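Two arms, one table and a very patient teal cloth

November 30, 2021

I promised in my last post that I'd write up the folding project once we'd got both arms going, and then of course the kettle broke, the shared calendar went wrong and three weeks went by. So, apologies to the two people who wrote to ask. (Hello, Graça! I know one of them was you.)

For anyone new, I have a bench at Hetmont, which is a shared workshop with good light, terrible parking and a waiting list that moves when somebody has a baby. Karim Kettani has the bench next to mine. Over the summer we bought a pair of second-hand robot arms between us, and because every project has to be called something on the booking sheet, ours is called Magalhães. Karim picked the name. He said it was going to be a long way round to get home, and so far I can't fault him.

The aim is very modest. I'd like the pair of arms to pick up a piece of cloth that has been dropped any old how, shake out the worst of it, and fold it in half and in half again. My grandmother could do it while having an argument with someone in another room. We have written 3,029 lines of code and we're at the stage where the cloth gets picked up, held, moved and put down in a different sort of heap.

I started with a tea towel, which was a mistake. It was so thin that the fingers closed on it and the software decided they had closed on nothing, so it opened them and tried again, over and over, very politely. After that I went to the other extreme with a bath towel and had the opposite trouble, as the weight of it dragged the grip downwards until the motor complained. Something in the middle was wanted, soft but with a bit of body to it, and in a colour that stands out from the pale wood so the software has a chance of finding it. Teal does the job beautifully.

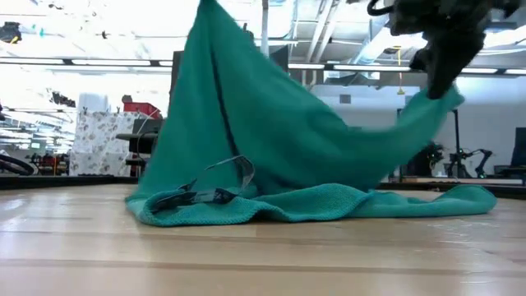 Most of November went on grip. The fingers as they came were smooth, and fabric slid out of them as soon as the arm changed direction. I tried rubber bands first (don't, they roll), then a strip of the grippy mat you put under rugs, and in the end I settled on a thin silicone sheet from Jostby, cut to shape and glued on the inside faces. It cost hardly anything and it has stayed put for 115 runs, which is more than I can say for the rug mat. Karim thinks we should print proper fingertips with ridges in them, and he's probably right, but printing things means queueing for the printer and I would sooner be playing with the arms.

The other thing that ate the month was how hard to squeeze. You would think harder was safer, and for lifting it is. But when you want one arm to let go while the other takes over, a hard squeeze leaves a pleat in the material, and that pleat comes along with you for the rest of the run and ruins the fold at the end. We went down in small steps until things began to drop, then came back up two steps and wrote the number on a bit of tape stuck to the controller. I like a number on a bit of tape. It has survived two laptop updates already!

Graça Falcão came by one evening to look at our timing, and I must give her proper credit, because she spotted in ten minutes what we'd been staring past for a fortnight. The two arms were running off two different clocks. They started together and then drifted, so by the end of a long move one was a shade ahead of the other, and whatever they were both holding got a little tug. On a stiff object you'd hear it. On cloth you just get a wrinkle and blame the cloth. She had us send both sets of positions from a single loop, and after an afternoon of rewiring (and one blown fuse, mine) the tug was gone.

While we had everything apart we sorted out the cables too. I had been tying them down neatly along each arm, very proud of myself, and all I'd done was make them pull tight whenever the wrist turned. They want slack near the wrist, more than looks tidy. I've left a generous loop there now and only fixed them further back, with the soft wraps that Trakisance sell for garden hoses. If you're doing this at home, swing each joint by hand to both ends of its travel with the power off before you tie anything at all.

Then there's the question of where to take hold. A corner is best if you can find one, but in a heap the corners have a way of hiding underneath, so our rule at present is simply to go for the highest point, lift, and look again. Often a corner or a decent length of edge hangs down once there's some height, and the second arm can go after it. Sometimes it's only more heap. The label is a nuisance as well. It looks so much like a bit of edge to the software that we've had it pinched quite firmly, more than once, and I did wonder about snipping it off, but real washing has labels in it and we'll have to deal with them eventually. 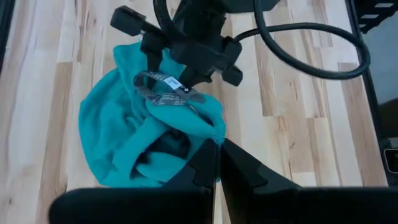 Do you need two arms to fold a cloth?

You can manage with one if the cloth starts out flat, by picking up an edge and dragging it across to the other side. From a heap it gets much harder, as you need something to hold one part still while another part is pulled out from underneath. I'd begin with one arm all the same, get that picking up and putting down reliably, and add the second when you're thoroughly fed up with the first.

A few people asked about money too. The pair of arms came to 700 between Karim and me, with the power supplies thrown in, and since then I've spent 52 on silicone, glue, wraps and fuses. The seller had lost the manual, so if any of you have one for an older twin set with the round connectors, I would dearly love a copy.

Next job is the wrist on the left arm, which has picked up a slight wobble. I've a bag of shims to try, and Karim has offered to hold the torch.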